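Slide 4: Brandora, first-quarter numbers

Start with the share price. It opened the year at 70 and most of the room will know where it is now.

Revenue came in at 162 million, flat on last year. Margins slipped again – freight costs, mainly. Mention the April refinancing, but leave the terms for Xóchitl Pacheco's section.

Inventory is the line I'd watch. Nine weeks on hand is high for them. 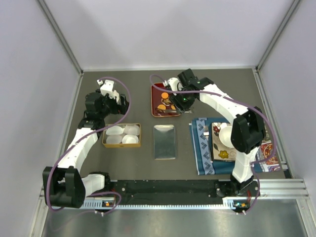 Then compare with Rosik, which carries less debt and pays a dividend. Take questions before slide 5.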